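Okinard Demo Kit: Set-up Guide
Home | Kits | Guides | Open days | Contact
July
By Sharada Raju

5. Running the hot dog demo for visitors

Kids love this one, and so do their grandparents! Give yourself time for a full practice run before the doors open.

1. Start the simulator and load the kitchen task.
2. Turn the big screen to face the visitors.
3. Set arm speed to 100 and press Reset.
4. Press Run, then let the first visitor pick the view.

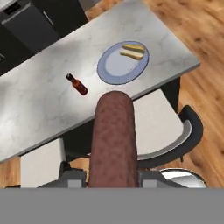 Open-day crowds like the hand view best, so leave it up while you talk. Ask people to guess where the arm is headed. With the sausage in the gripper and the buns waiting on the plate, you'll get plenty of shouted answers, and someone always asks about the little brown bottle lying on the counter. Let them wonder for a bit!

Note: Three visitors at the controls is plenty. Everyone else can watch the big screen.

Caution: Don't press Reset while the arm is moving. Press Stop first, or you'll get error 639 and have to reload the task.

Related guides
Colour settings for the big screen
Error codes 600 to 700
Packing up after an open day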